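I Finally Did My Own Brakes

Aug 9, 2021

So the squeal started on the long downhill past the Penrose exit, and for the first week I did what I always do, which is turn the radio up. By the second week it was there in parking lots too. Then my neighbor looked up from her tomatoes when I pulled in and made a face, and that settled it.

I called the shop I usually go to and they quoted me 315 dollars for the front axle, pads and rotors, with a wait until the end of next week. It's a fair price! They've always treated me well, and they have rent to pay. But I've been changing my own oil for a few years now, I rotate my own tires, I did the cabin filter on my sister's car in a grocery store parking lot, and I have wanted to try brakes for ages. So I said thanks, I'll call you back, and then I ordered parts.

The car, for anyone new to this blog, is the same old gray hatchback I've been going on about since I started writing here. It has a dent in the rear door and a cassette deck that works, and I love it very much.

For parts I went with Praleck ceramic pads and a pair of their coated rotors. I'd used their wiper blades and liked them (I know, wiper blades and brake pads are not the same thing). The box came fast, the rotors were well packed in oil paper, and the pads had new clips and a little packet of grease included. I did buy a bigger tube of caliper grease anyway, because those packets never seem to have enough in them for both sides.

Tools I already had: floor jack, two jack stands, breaker bar, a decent socket set, wire brush, a big C-clamp. Tools I bought: a torque wrench that goes high enough for lug nuts. I had been borrowing one from Olesia Pylypenko, who I met in a night class on small engines and who has forgotten more about cars than I'll ever know. She moved out to Naltel in November, so no more borrowing. She did stay on the phone with me for part of the job though, which was worth more than the wrench.

The driver's side took me forever. Breaking the lug nuts loose was easy, and getting the wheel off was easy, and then the two caliper bracket bolts just would not go. I leaned on that breaker bar until the thing flexed. I sprayed them, went in and had lunch, sprayed them again, ate a peach, and came back. Still nothing. Olesia told me to tap the head of the bolt with a hammer a few times, then put a steady pull on the bar instead of bouncing on it, and the first one let go with a crack so loud I thought I'd snapped it. I hadn't! It was just letting go of years of rust. I did a small dance in the driveway.

The old rotor was stuck to the hub too, of course. There are two threaded holes in the face of it, and if you have the right size bolts you can run them in and push the rotor off evenly. I did not have the right size bolts. I went through my whole coffee can of leftover hardware and found one that fit, so I moved it back and forth between the holes, a turn or two at a time, with some rubber mallet work in between. It came off eventually and nearly landed on my foot.

The inner pad on that side was down to almost nothing. The outer one still had plenty left. When you see that, it usually means the slide pins aren't sliding, and sure enough the lower pin was bone dry and had to be twisted out. I cleaned it up, cleaned out the bore, put a thin coat of fresh grease on it, and it moved like new. If you take one thing from this post, please check your slide pins. You can put the nicest pads in the world on there and they'll wear crooked again if the pin is stuck.

I brushed the rust off the hub face, wiped the new rotor down with brake cleaner, set the pads in with the new clips, and pushed the piston back slowly with the C-clamp and an old pad. Keep an eye on your fluid reservoir while you do this part. Mine was close to the top because I'd topped it up in the spring without thinking, so I pulled a little out with a turkey baster (which now lives in the garage forever).
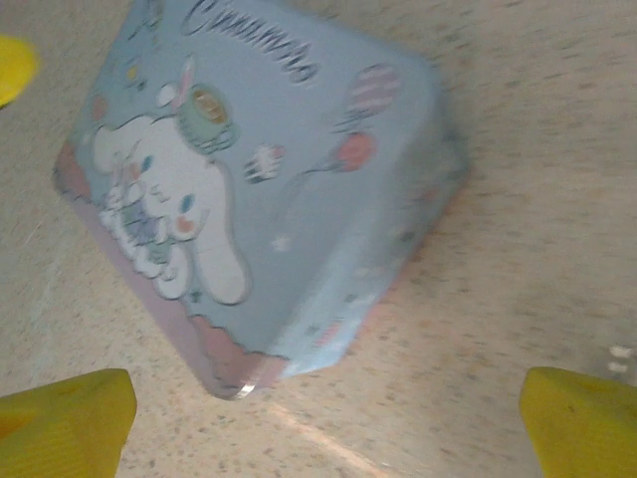 The passenger side was a completely different story. Same bolts, same rust, and I had it done in well under an hour, because by then I knew where my hands went. I had the podcast going, I had the sockets laid out in order on a towel, and I was feeling pretty great about myself right up until I realized I'd put the wear indicator on the wrong end. So that came apart again. Fine! It was good practice.

Before moving the car I pumped the pedal until it was firm. Do not skip this. The first couple of presses go right to the floor, and you want that to happen in your driveway with the wheels chocked. Then I drove around the block at a crawl, listened, drove around it again, and headed out to the old Firik road to bed the pads in. The instructions in the box called for a series of moderate stops from 30 miles an hour and then a few firmer ones from 60, without coming to a full stop, and then a long easy drive so everything could cool. It smelled a little, like they said it would. By the time I got home the smell was gone and the pedal felt better than it has since I bought the car.

And it's quiet! I drove the downhill with the radio off and the window down just to hear nothing at all.

I've put around 600 miles on them since, including one very hot trip with the back loaded full of camping gear, and I've had no pulling and no shudder. I re-torqued the lug nuts after the first few days and none of them had moved.

Next up is the rear, which on this car is drums, and I've been told to take a lot of pictures before I touch a single spring. I've also got a slow drip somewhere near the power steering pump that I'd like to track down before the weather turns. If you've done rear drums on one of these and have a trick for getting the adjuster back in, please leave it in the comments. I've watched three videos on it and they all do it differently.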